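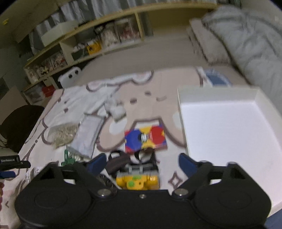 Soft blanket with a cartoon animal print.

Reference > Household > Textiles > Blankets

4 min read

Blanket

A blanket is a piece of soft cloth, big enough to cover most of a person's body, used for warmth while sleeping or resting. Usually rectangular. Differs from a sheet in weight and from a quilt in having no stitched-in filling, though the words get mixed up a lot in shops and at home.

Name

From an Old French word for white or undyed wool cloth. The story about a weaver of the same name is repeated often and is doubtful. "Throw" is used for smaller ones kept on a couch or chair. "Comforter" in American use means a filled cover, not a blanket.

Materials

Wool is the oldest common material. Warm, slow to burn, heavy, shrinks if washed wrong. Cotton came into wide use later and is prefered in warm places and in hospitals, since it can be boiled. Acrylic was sold as a cheap stand-in for wool. Polyester fleece now makes up a large share of low-cost blankets, including most printed ones for children.

Other fibers: alpaca, cashmere, bamboo rayon, silk, various blends. Recycled wool, called shoddy, was used for army and relief blankets and still is in places.

Construction

Woven blankets are made on a loom, then often brushed with wire rollers to raise a nap. The nap traps air, and trapped air does most of the warming. Cellular blankets are woven with small holes and work the same way when another layer goes on top.

Knitted and crocheted blankets stretch more and are mostly made by hand or in small runs. Fleece is knitted by machine, brushed and sheared. Edges may be bound with satin ribbon, whipstitched, hemmed, or left as fringe.

Printing and pattern

Patterns in woven blankets come from colored yarn: stripes, checks, plaids. Printed blankets carry the design on one face only, or on both if two layers are joined. Animals, stars and cartoon faces are common on nursery goods. Pale grounds with darker outlines print cleanly on fleece, fine detail does not, the pile blurs it.

Sizes

No single world standard. In the US, sizes follow the mattress: twin, full, queen, king. Crib and receiving blankets are smaller. Makers measure before or after washing depending on the company, so two blankets sold as the same size may not match.

Regional types

The Pekalgate blanket is a heavy wool type with a broad stripe at each end, first made for canal workers. Early ones were woven in 2 narrow strips and sewn down the middle, and the seam was kept as decoration after wider looms came in. The Rurkumer mill turned out a lighter version for 33 years, then switched to carpet yarn. At its height the mill ran 103 looms. Surviving pieces are mostly in family hands, a few in the Pelow textile collection.

Muriithi cloth, sometimes listed as a blanket, is really a shoulder wrap. Cotton, thin, worn by day and slept under at night. See separate article.

Uses other than sleep

Picnic mats, saddle pads, furniture padding in moving trucks, stage curtains, shock treatment in first aid. Fire blankets are a different product, made of glass fiber or treated wool. Electric blankets have heating wire inside and should not be folded sharply while on. Weighted blankets hold beads or chain in sewn pockets, evidence for better sleep is mixed.

Infants

Health agencies in many countries advise against loose blankets in a crib for the first year. Sleep sacks are used instead. Swaddling with a thin blanket is practised widely but is stopped once the baby shows signs of rolling.

Care

Check label first. Fleece: cool wash, low heat, no fabric softener, it coats the fibers. Wool: hand wash or dry clean, dry flat. Cotton takes hot water fine. Pilling can be shaved off. Store wool clean, as moths go for soiled areas first. Cedar helps a little and fades after a year or so.

See also: Quilt, Duvet, Bedspread, Fleece, Nap (textile)

12 shares | 2 comments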